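Wallet Guides > Cold Storage > Beginner
Search this site...
Shares 33 | Comments 5

Setting up your Flidari wallet, part 3: the backup and your first deposit

I'm picking up right where part 2 left off, so you should have the Flidari desktop app installed and a PIN set.

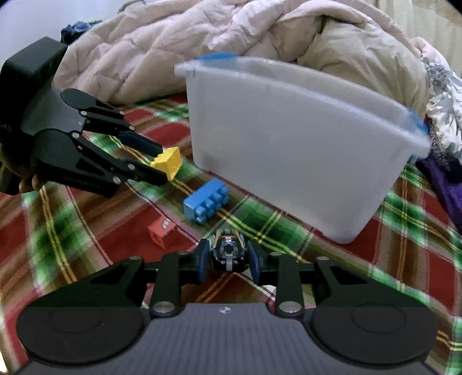 If you haven't got that far, go back and do those bits first, I'll wait! Everyone else, grab a pen and some paper (real paper, please) and let's get the backup done.

1. Open Settings, then Backup, and click Show recovery words. Type your PIN when it asks.

2. Write the words down in order. I number mine and use capital letters, my handwriting is awful.

3. Click Next. The app will ask you for 3 of the words, picked at random. Get one wrong and it sends you back to step 2.

CAUTION: Don't take a screenshot and don't save the words in your email. Anyone who has them can empty the wallet, PIN or no PIN.

4. Go to Receive and pick your coin. Copy the address with the button - please don't retype it by hand.

5. Log in to your exchange (I use Gorport, the menus on yours may be a little different) and choose Withdraw. Paste the address and compare the first and last few characters with what Flidari shows.

6. Send a tiny amount first. I know, you pay the fee twice, but I once sent 300 coins to an old address back in June and I still get grumpy thinking about it.

NOTE: The deposit shows as Pending until it has 5 confirmations. Mine took 33 minutes on a busy evening, so go make a sandwich.

7. Once it says Complete, send the rest.

If you mine with Mudgway, leave your payout address alone for now. Changing it locks payouts for a while, and I go through that whole screen in part 4.

Last updated 2018-09-15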